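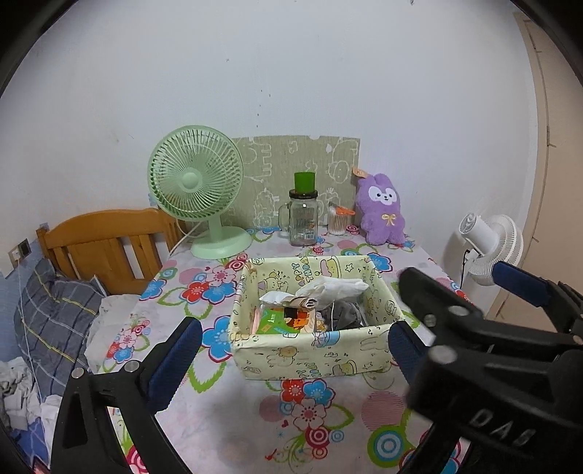 Hand gripper, blue pads, right jaw closing late. Anyone?

palton_bench
Been on this two evenings now. Handheld gripper, the black one with the blue pads. Left jaw comes in fine. Right jaw lags, then catches up with a little jump near the end of travel. Picks up cloth ok, drops anything hard and smooth. Jar lid = hopeless.

Done so far: wiped pads with alcohol, checked the bolts on the right jaw (all snug), re-zeroed the width reading. Zero holds for maybe 100 closes then drifts again. Always the same way, reads open when its shut.

Task is tidying stuff into a fabric box on a table. Nothing heavy. Ideas?

gronari_mike
Linkage pin. Had the exact same thing on mine. Pin wears, jaw floats, jump at the end is the slack coming out. Pull the cover and wiggle the jaw by hand with the trigger locked. If it moves you found it.

tessellate
Not convinced its the pin. Pin slack would show up opening too. OP does it jump on opening?

palton_bench
No. Opening is smooth both sides. Only closing.

tessellate
Then I'd look at the rail. Lint. If you're doing cloth and tissues all day you get fluff packed in the end of the slide, jaw rides up on it and pops over. Seen it plenty.

gronari_mike
Lint doesnt move your zero in 100 closes tho

tessellate
It does if it's packing tighter every close. Try it before you go ordering pins.

stunari88
What torque are you putting on the jaw bolts? "Snug" could be anything. I crushed a spacer going by feel and got a drag just like this, one side only. Loosen, cycle it a few times, tighten a bit at a time going back and forth between bolts. Don't do one all the way and then the next.

palton_bench
No torque number, there isnt one in the sheet that came with it. Just hex key and short end. Will back them off tonight.

Tumelo Sithole
I look after a couple dozen of these at Fairclough. Order I go in, quickest first:

Pads. Press along the whole strip with your thumb. If an edge has lifted it folds under when you close and the jaw feels late. Replace, don't reglue. Old glue leaves a ridge.

Rail. Dry brush, then a cotton swab down into the end stop. NO oil. Oil plus lint makes a paste and you'll be doing it again next month.

Bolts. What stunari88 said.

Pin last. I've changed far fewer pins than people think. Fine to check it, but cover off means redoing the width calibration after.

Also log the fully closed reading at the start and end of every session. Takes a second and you'll see drift before you've recorded a pile of bad runs.

gronari_mike
Fair but you're running newer ones. Mine was older batch, pin was visibly scored. Not backing down on the wiggle test lol

tumbledry
what about oil on the pin only? dry film stuff

Tumelo Sithole
On the pin, dry film is ok. Tiny bit. Keep it off the pads, they pick up anything and then they slip.

palton_bench
Ok update. Took swabs to the rail. Grey fluff out of the right side end stop, a proper wad, more than I'd like to admit. Left side nearly clean. Jump is gone. Backed off the bolts and evened them up while I was in there.

Ran 300 closes after. Reading at shut still moved but way less. Roughly a third of before.

tessellate
lint :)

gronari_mike
"still moved". Wiggle test.

palton_bench
Did it. There is play. Small, but I can feel it, left jaw has none. So you're both right I guess? Pin on order, going to run it as is till it comes and re-zero every break.

stunari88
Before you swap it, mark which way round the old one sits. The flat faces the trigger on mine and I put it in backwards the first time, lost an afternoon.

palton_bench
good shout thx. Any idea on part number? sheet just says pin, short.

gronari_mike
122 on my parts list but measure yours first, the batches differ

Tumelo Sithole
Measure with calipers in the middle AND at the ends. Ends don't wear, so that's your real size. And do the calibration after the cover is back on and the screws are tight, not before.

palton_bench
Will do. Posting the numbers when its in, prob end of February with the shipping.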